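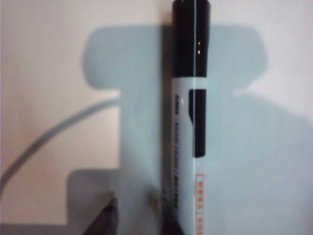

발표자 노트: 기계가 집안일과 작업장 잡무를 할 수 있는가
발표자 노트부르가 라이트너(Notburga Leitner), 2026년 4월

슬라이드 1. 펜 한 자루
제목은 읽지 않는다. 화면을 띄운 채 잠시 기다렸다가 시작한다.
손목 카메라 시점이라는 점만 먼저 말한다. 검은 뚜껑에 흰 몸통인 마커 한 자루가 세로로 서 있다. 사람에게는 설명이 필요 없는 물건이다.
청중에게 던질 질문: 필기구를 제자리에 꽂는 일을 기계에 맡길 수 있는가. 답은 마지막 슬라이드까지 미룬다.
몸통의 작은 글자는 흐려서 읽을 수 없다. 글자로 품목을 구별하는 방식은 이 한 장만 놓고 보면 쓸 수 없다. 남는 단서는 뚜껑 색, 검은 띠, 붉은 테두리의 라벨이다.

슬라이드 2. 용어 정리
"할 수 있다"를 세 단계로 나눈다.
가) 시연 가능: 사람이 옆에 있고, 물건과 조명을 미리 정해 두었다.
나) 감독하에 반복 가능: 실패하면 사람이 복구한다.
다) 방치 가능: 사람이 방을 나가도 된다.
언론 기사는 대부분 가)를 보고 다)를 쓴다. 구매 담당자가 묻는 것은 다)이고, 연구실이 보고하는 것은 나)이다. 이후 모든 슬라이드에서 단계를 명시한다.

슬라이드 3. 정리 작업의 분해
필기구 정리는 다섯 동작으로 본다. 찾기, 접근, 파지, 이송, 놓기.
찾기는 흰 바닥 위의 검은 뚜껑이면 쉬운 편에 든다. 흰 바닥 위의 흰 몸통은 사정이 다르다. 경계가 그림자에 의존한다.
첫 화면으로 잠깐 돌아간다. 마커 뒤쪽 흰 면에 T자 모양의 청회색 그림자가 크게 드리워 있고, 흰 몸통 양옆이 그 색으로 둘려 있다. 그림자 덕에 윤곽이 살아난다. 조명이 바뀌면 윤곽의 대비도 바뀐다.
왼쪽의 가는 회색 케이블도 짚는다. 배경에 있는 선형 물체는 분할 단계에서 자주 문제가 된다. 케이블을 펜으로 오인하는 경우보다, 케이블 때문에 접근 경로 계획이 중단되는 경우가 더 성가시다.
(여기서 레이저 포인터를 쓰지 말 것. 뒷줄에서는 보이지 않는다.)

슬라이드 4. 시험 조건
과제명은 Vanis. 대상은 책상 위 필기구, 행주, 뚜껑 있는 용기.
학습에 쓴 시연은 655건. 모두 원격 조작으로 수집했고, 조작자는 두 명이다.
평가는 220회. 물건의 초기 위치는 매회 바꾸었고 조명은 바꾸지 않았다. 이 한계는 반드시 말할 것. 질문이 나오기 전에 먼저 말하는 편이 낫다.
성공 기준: 물건이 지정 용기 안에 있고, 다른 물건이 책상에서 떨어지지 않았을 것. 소요 시간은 기준에 넣지 않았다.

슬라이드 5. 결과
220회 중 155회 성공. 단계로는 나).
표를 한 줄씩 읽지 않는다. 실패 유형만 말한다.
첫째, 파지 깊이 부족. 펜의 끝부분을 물면 이송 중에 회전한다. 놓는 순간의 각도가 틀어져 용기 입구에 걸린다.
둘째, 놓기 후 재접촉. 손가락을 벌리면서 이미 놓은 물건을 건드린다. 좁은 용기에서 집중적으로 나온다.
셋째, 가림. 손목 카메라에서는 손가락이 대상의 아래쪽을 덮는다. 첫 화면 하단에도 손가락으로 보이는 어두운 형체가 있고, 그중 하나가 몸통 아랫부분과 일부 겹친다. 접촉 상태를 판단해야 하는 부위가 가장 안 보인다.
촉각 센서를 달면 해결되느냐는 질문이 예상된다. 답: 회전은 줄어들 것으로 보지만 우리 자료에는 비교군이 없다. 추측임을 밝히고 넘어간다.

슬라이드 6. 작업장 쪽 사례
Jullwood 목공소의 공구 정리대. 집보다 조건이 좋다. 공구마다 자리가 고정되어 있고, 야간에는 사람이 지나다니지 않는다.
그런데도 다)에 이르지 못했다. 원인은 분진이다. 렌즈가 흐려지면 찾기 단계부터 무너진다. 렌즈 세척 주기를 작업 절차서에 넣은 뒤로는 교대마다 사람이 한 번씩 들어간다.
Danzer 포장 라인은 반대다. 품목이 하나뿐이고 자세가 일정하다. 이 라인은 다)로 분류한다. 다만 이것을 범용 조작의 사례로 인용하면 안 된다. 지그를 잘 만든 결과에 가깝다.
두 사례를 같은 그래프에 넣지 말라는 지적을 받아 표로 바꾸었다. 이전 판의 파일을 열지 않도록 주의.

슬라이드 7. 복구 비용
성공률만으로는 도입 여부를 정할 수 없다. 실패 한 건을 사람이 되돌리는 데 드는 시간을 같이 적어야 한다.
펜이 책상 위에 쓰러진 경우의 복구는 10초. 펜이 장비 틈으로 들어가면 장비를 세워야 하고, 이때는 과제의 이득이 그날치만큼 사라진다.
평균값을 제시하지 않는 이유를 물으면 분포의 꼬리를 보여 준다. 예비 슬라이드 둘째 장.
가정에서는 복구하는 사람이 곧 사용자다. 작업장에는 담당자가 있다. 같은 성공률이라도 가정 쪽의 체감이 나쁘다.

슬라이드 8. 평가 기록 양식
Govgate 양식을 그대로 쓴다. 필수 항목은 다음과 같다.
물건의 초기 자세
조명 조건과 그림자 방향
사람이 개입한 시점과 개입 내용
중단 사유
정지 화면은 접근 직전과 놓은 직후에 각각 남긴다. 정지 화면 한 장으로 파지의 안정성을 판정하지 않는다. 마커가 곧게 서 있어도 다음 순간의 미끄러짐은 알 수 없다. 판정은 영상과 힘 기록으로 한다.

슬라이드 9. 현재의 답
필기구 정리: 나). 조명과 용기를 고정한 조건에서.
행주 개기: 가). 모서리를 찾는 단계에서 사람이 개입한다.
뚜껑 닫기: 나사식은 가), 눌러 닫는 방식은 나).
다)로 적을 가정용 항목은 우리 시험에 없다.
다음 평가는 6월. 조명을 변수로 넣고, 흰 바닥과 어두운 바닥을 번갈아 쓴다. 케이블은 치우지 않고 둔다.

질의응답 메모
"사람보다 느린데 쓸모가 있는가": 야간 작업이면 속도는 우선순위가 낮다. 개입 횟수로 답한다.
"시연을 늘리면 되는가": 늘린 시연이 같은 조명, 같은 책상이면 효과를 기대하기 어렵다. 수량보다 조건의 폭을 말한다.
"가격은": 답하지 않는다. 장비 견적은 Vanis 과제 범위 밖이다.
시간이 남으면 실패 영상 두 편을 재생한다. 소리는 끈다.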